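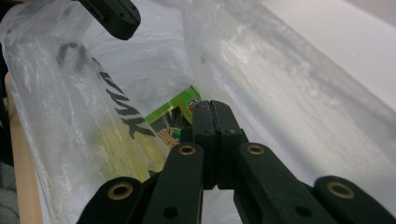 Page last updated: 22 March 2026

News from the packing room: bags, grippers and what happens to the late shift

Many of you have stopped me on the stairs since October to ask how things are going at the far end of the packing room, and I have given everyone a slightly different answer depending on how much of a hurry I was in, so I thought it was time to sit down with a cup of tea and write it out properly. It is a long one, I'm afraid. Those of you at the Wanitz site who only want the part about shifts should skip down to the heading with that name.

As most of you know, we sort returned and mixed orders by hand, which means somebody opens a bag, reaches in, takes out whatever is in there and puts it in the right tray. It is dull work on a good day and hard on the wrists on a bad one. Two arms from Mornari are going to take on part of it, and for the past few months a group of us have been showing them how. We do this with the hand-held grippers, the black ones with the pair of fingers at the end and a little camera to watch what they do. You hold one, you go into the bag with it, you fetch out the item and you set it down, and the whole movement is recorded. Then you do it again with another bag.

I had imagined that the heavy things would be the trouble, or the tins. Wrong on both counts! Bags are the trouble. The thin white ones you can half see through are the worst of the lot, all creases and shine under our lights, and when you are looking for one small green snack packet standing up behind a fold with black lettering across it, even a person has to look twice. With your own hand you would simply push the plastic aside with the backs of your fingers and never think about it. With two stiff fingertips you have to plan your way in, and it is surprisingly easy to come out with a neat pinch of bag and no packet.

Leena Manninen has the best touch of any of us. She goes in with the fingertips closed, slides down past the fold, and opens them only when she is right beside the thing she wants. I asked her how she had worked that out and she told me it was how she gets the last gherkin out of the jar. The Mornari people have since asked the rest of us to copy her, and there is now a short note on the wall by bench two with her method written up. Please read it before your first session, even if you have done sessions before, as the old note told you to go in open.

We have 1,321 recordings that have been checked and kept. A good many more were thrown away, mostly from the early weeks when we were all gripping the handle as though it might escape. Don't be disheartened if yours are among them. Mine certainly are.

How the sessions run now

Sessions are an hour long and no longer, and you swap with your partner halfway. The gripper weighs more at the end of half an hour than it did at the start, as anyone who has tried it will tell you, and Aarne Kokkonen has argued from the beginning that there is little sense in saving people's wrists next year by wearing them out this year. He was right, and the swap is now a fixed rule. If your partner is called away, stop and put the gripper back on its hook.

Bags should be filled the way they come to us, so please don't tidy the contents to make life easier. Narayanan Kartha, who looks after the recordings, found a run of lovely clean ones from the same afternoon and every packet was lying flat on top. They look splendid and they teach the arm nothing about a Monday delivery. Sink things down, let the folds fall where they like, mix the snack packets with the rest. If the plastic snags, carry on for a moment and try to free it, then finish the movement — he wants those as well, provided the item ends up in the tray.

Shifts

Now for the part I know matters most. I'll set down what has been agreed and I'll say where something hasn't been.

The first arm is due to start on the early shift, on single-item bags only, with one of us beside it at all times. It will not be given anything with glass in it. On an ordinary day we open around 900 bags between us, and in the last trial the arm was given 302 over two days, with Venla Leinonen sitting next to it and taking over whenever it gave up. It gave up fairly often. She kept a tally on the back of a delivery note and was kind enough about it, though she did say that by the second afternoon she had begun talking to it as one talks to a nephew doing the washing-up.

No one in the packing room is losing hours from this before next spring, and that is in writing, with a copy pinned up in the canteen and another in the blue folder in the office. The late shift goes from five people at the bag benches to three, and the other two places move across to checking and repacking, on the same pay band. Leena and Venla have put their names down for those. There is room for one more if somebody on earlies would like a change.

What has not been settled is who looks after the arms when something jams at eight in the evening. The firm would like one of us on each shift to be trained for it. Several of us feel that this is a proper skill and ought to be paid as one, and I have said so at two meetings now and shall say so at the third. Juntunen, our maintenance contractors, have offered a telephone line in the meantime, which is better than nothing but doesn't help much when you have a torn bag wound round a finger joint.

I don't want to sound gloomier than I feel. I have opened bags in this building for a great many years, first at the old Kasow depot and then here, and I shan't miss doing it all day long. What I would miss is the talk across the benches, and I was glad when Aarne got the plans changed so that the arm stands at the end of the row and the four remaining benches still face one another. It was down on the first drawing as going in the middle. You'd have had to shout over it to ask for the tape.

Coming up

There are places in next week's recording sessions, mornings especially. Put your name on the sheet outside the office. Narayanan would particularly like some left-handers, as nearly everything we have so far comes in from the right, and also anyone who has never tried it at all.

If you have clean carrier bags at home of the thin, crackly sort, any size, bring them in. We go through them faster than you would think, and after a dozen sessions they are more hole than bag. The box is under the coat pegs.

Questions about shifts to me or to Aarne, please, and about sore wrists to the first-aid room straight away, the same day.

Vija Žukauskas
Bench one, earlies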